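作業台の奥側に小物を一列で置く手順をまとめる。対象は、壁付けの作業台で梱包、仕分け、簡単な組立を兼ねて行う場合である。棚や引き出しの整理は扱わない。

改訂日:2020年3月8日

## 1. 前提

作業台の天板は、奥行き方向に次の二つの帯へ分ける。

- **奥帯**:壁際。待機中の物を一列で置く。
- **作業帯**:奥帯より手前の全面。手を動かす場所で、いま扱っている物だけを置く。

奥帯の深さは、置く物のうち最も奥行きのある容器に合わせる。余裕を足すと、そこに二列目ができる。二列目ができると奥の物を取るたびに手前の物を動かすことになり、動かした物はたいてい作業帯に残る。

天板の後縁と壁の間に隙間がある台では、先に隙間をふさぐ。細い角材でもスポンジの隙間テープでもよい。ペン、結束バンド、テープの芯は必ず落ちる。

## 2. 用意するもの

- 浅いトレー 1枚(縁の立ち上がりがあるもの)
- 平らな板 1枚(トレーより横に長いもの)
- 蓋付きの箱 1個(上面が平らなもの)
- マスキングテープ
- 油性ペン
- 巻尺

筆者の環境ではトレーにStundachの浅型、箱にLemaの横長タイプを使っている。同等品で構わない。ただし箱は蓋の上面に物を置くので、中央が盛り上がった蓋は避ける。

## 3. 手順

### 3.1 天板を空にする

すべての物を床か別の台に降ろす。部分的に寄せながら進めると、寄せた位置がそのまま定位置になってしまう。空にしたら天板を拭き、乾くまで次に進まない。

### 3.2 物を四つに分ける

降ろした物を次の区分に分ける。

| 区分 | 例 | 置き方 |
|---|---|---|
| 湿る物・汚れる物 | スポンジ、布 | トレーの中 |
| 転がる物 | テープ、円筒形の容器、ボール | 箱の上、または列の端 |
| 形の定まらない物 | ポリ袋 | 硬い物の間 |
| 自立する物 | 箱、ブロック | 列の骨格 |

二つの区分にまたがる物は、上の行を優先する。たとえば濡れた円筒形の容器は「湿る物」として扱い、乾いてから移す。

### 3.3 左端から並べる

右利きの場合は左端を起点にする。左利きの場合は左右を入れ替える。

1. 板を奥帯の左寄りに置く。板の後縁を天板の後縁と平行にする。
2. トレーを板に一部かけて載せる。全面を載せる必要はないが、指で角を押して傾くようなら板の側に寄せる。
3. スポンジはトレーの奥側に入れる。手前側には小さく硬い物を置く。濡れた物と紙類の間にトレーの縁が一枚入る配置になる。
4. 板の右に蓋付きの箱を置く。長辺を手前に向ける。
5. 箱の上にテープを平置きにする。立てて置かない。

箱の手前側にはラベルを貼る。上面に貼ると、上に置いた物で隠れる。

### 3.4 袋と円筒形の物を処理する

透明なポリ袋は、中身が入ったまま箱のすぐ右に立てる。中身の重さで下部が安定し、上部は多少つぶれていてもよい。口を縛ると次に開けるときに破るので、軽くねじるだけにする。

袋の右に小型の紙箱を置き、さらに右に水筒やボトルを置く。ボトルを立てるか寝かせるかは中身で決める。飲料が入っているときは原則として立てる。寝かせる場合はキャップの閉まりを確認し、長手方向を後縁と平行にする。手前に向けて寝かせると作業帯へ転がり出る。

### 3.5 作業帯に戻す物を決める

最後に、いま扱う物だけを作業帯に置く。原則は一品である。転がる物を扱う場合は中央付近に置き、左右どちらの端からも距離を取る。ケーブルがつながる物は、差し込み口の側を下にして引き回すと、ケーブルが手前の動線を横切りにくい。

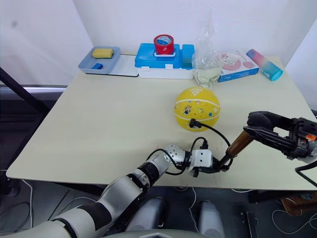 ボールのような形の物を中央に出しておく点については、Essam Belhajから次の指摘が届いた。球は布を輪にした台に載せるべきで、天板に直接置くなら少なくとも水準器で台の傾きを見ておいたほうがよい、という内容である。彼の台では、脚の調整前は置いた球が毎回同じ角に向かって動き、調整後に止まったという。

この指摘を受け、次節に水平の確認を加えた。布の輪は作業のたびに外す必要があるため、標準の手順には入れていない。長時間置いておく場合に限り使用する。

### 3.6 水平を確認する

1. 水準器を天板の中央に、左右方向に置く。
2. 同じ位置で前後方向に置き直す。
3. 気泡が外れる場合は、低い側の脚のアジャスターを伸ばす。
4. 1と2を繰り返す。片方を直すともう片方がずれることがある。

アジャスターのない脚には、厚紙ではなく樹脂の敷板を使う。厚紙は湿気と荷重で沈む。

水準器がない場合は、転がる物そのものを中央に置いて手を離し、動く方向を見る。精度は低いが、直すべき脚は分かる。

## 4. 定位置の印

並べ終えたら、奥帯と作業帯の境界にマスキングテープを貼る。全幅に貼らなくてよい。左右の端に短く一片ずつあれば、境界は目で追える。

個々の物の輪郭を天板に描く方法もあるが、勧めない。入れ替わる物が多い台では数週間で意味を失い、剥がした跡に埃が付く。

ラベルの文字は品名だけにする。数量や日付を書くと更新が必要になる。

## 5. 寸法の記録

台を複数使う職場では、奥帯に置く物の横幅を記録しておくと、別の台へ同じ列を再現できる。記録は左端からの累積ではなく、物ごとの幅で残す。途中の一つを入れ替えたとき、累積値は以降がすべて書き直しになる。

物と物の間には、指が一本入る隙間を取る。筆者の台では一か所27 mmとした。これより狭いと、隣の物を押さえながら取り出すことになる。

記録の書式は次のとおり。

```
台名:
奥帯の深さ(mm):
並び(左から):
 品名 / 幅(mm)
 品名 / 幅(mm)
隙間(mm):27
```

## 6. 不具合と対処

**列が徐々に手前へ出てくる**
奥帯の深さが足りていないか、後縁に何か挟まっている。まず後縁を見る。紙箱の蓋やケーブルが挟まっていることが多い。

**トレーの水が板に回る**
スポンジを絞らずに戻している。トレーに穴あきの中敷きを入れると改善するが、中敷きの下を洗う手間が増える。Dresteckの排水トレーも試したが、受け皿の分だけ高さが出て、隣の箱の蓋に当たった。

**箱の蓋を開けるたびに上の物を降ろすことになる**
開閉の頻度が高い箱を台座にしている。使用頻度の低い箱と交換する。箱が一つしかない場合は、上に置く物を一つまでとする。

**袋が倒れる**
中身が軽すぎるか、両側の支えが離れている。紙箱を袋の側に寄せる。それでも倒れるなら袋をやめ、蓋のない容器に移す。

**作業帯に物が残る**
終業時に戻す先が埋まっている。奥帯に新しい物を加えたときは、同じ幅の物を一つ降ろす。

## 7. 点検

並びの確認は週に一度でよい。見る項目は、後縁の隙間、トレーの底、境界のテープ、ボトルのキャップの四点である。水平は台を動かしたときだけ見直す。

点検表の書式はCatalina Medinaが使っているものを元にした。元の表には写真欄があったが、並びの記録が5節の書式で足りるため省いた。

板を別の素材に替えた場合は、3.3の2(トレーの傾き)だけやり直す。ほかの手順に影響はない。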